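Tuesday, October 22, 2019

Back aches, tea's gone cold twice, and I have opinions about grippers that I didn't have this morning, so I'd better get them down before I go to bed and forget which one I was cross with.

We're still on the Aritz versus Nishad question. Sushil Bhardwaj wants an answer for the Clunlow people and I keep telling him it depends what they want to pick up, and he keeps telling me that isn't an answer. Fair enough. The Aritz is the two-finger one with the wide flat pads, and I've been fond of it ever since March when it was the only thing in the building that worked first time. The Nishad is the thin one. I'd decided before we even unboxed it that I wouldn't like it, mostly on account of the connector, which is a horrible little thing with a collar you have to turn with your fingernails.

Morning was the Aritz. 300 picks, cubes and cylinders mixed, and it hardly put a foot wrong. It gets silly when two pieces are close together though. The pads are so fat that it shoves the neighbour out of the way before it's got hold of anything, and then the camera has to look again, and then the arm has a little think, and by then I've had a biscuit. Renu Sisodia says we should change the approach angle and stop blaming the fingers. She may be right (she usually is, it's very annoying).

Then an hour lost to the Mevimis controller, which decided after lunch that it didn't know where home was. Turned it off, turned it on, sulked at it, turned it off again. Renu found the log was full up with 936 copies of the same warning, all of them from me, from the time I left the joint limit set wrong and went to get a sandwich. I've promised to clear it every evening from now on. We'll see.

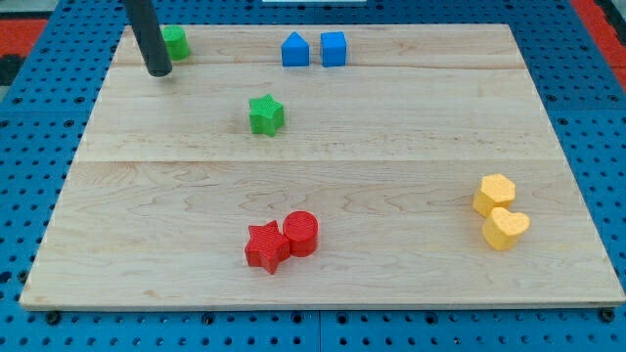

The Nishad went on mid-afternoon and I have to eat some of my words. I ran it slow to start with, speed 6 on the dial, with Sushil hovering at my elbow asking if it always went like that. It's the tight spots I care about, and the yellow heart tucked up against the yellow hexagon is just the kind of thing the Aritz makes a mess of. Same with the red star and the red cylinder, which are touching, so there's no daylight to get a fat pad into. The thin one at least has a chance of being pointed at a single piece. The stars still worry me whatever we use – all those points and nowhere sensible to hold – and I'd like to try them turned a few different ways before I write down a number for anyone.

Renu wants the big run, 3,000 picks on each, overnight, with the same layouts in the same order. I said yes before I'd thought about who'd be doing the layouts. It's me, isn't it. Sushil has gone off to ask Clunlow whether any of their parts actually touch each other in the tray, a thing we could have asked them weeks ago.

Must take the small screwdriver back in tomorrow, it's in my coat pocket again. And buy biscuits.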